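Gritar household chores set
Reading time: 3 min
Print | E-mail

Gritar is a set of 2,064 simulated episodes for testing whether a machine can tidy up a flat yet. Mostly it can't.

## Tasks

Clear the glass table, put bottles away, tuck in chairs.
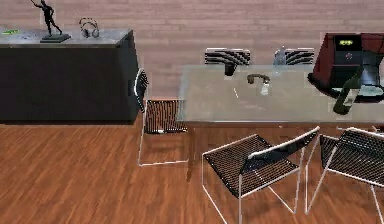 Clear glass on a glass tabletop is the worst case. The Grandach baseline missed it in nearly 2,000 episodes.

- Navigation: cross the living area to the armchair and stop short of it.
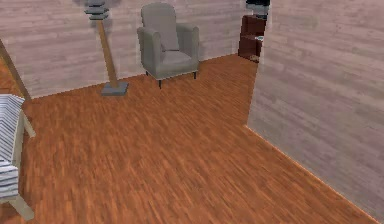
- Table clearing: bottles, cup and pen, with the coffee machine left where it is. 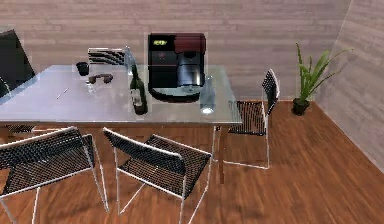
## Known issues

Liquids aren't modelled. 21 episodes have the wrong task label.

Contact: Mathias Baumgartner
© Delerville, 31 March 2019
Back to top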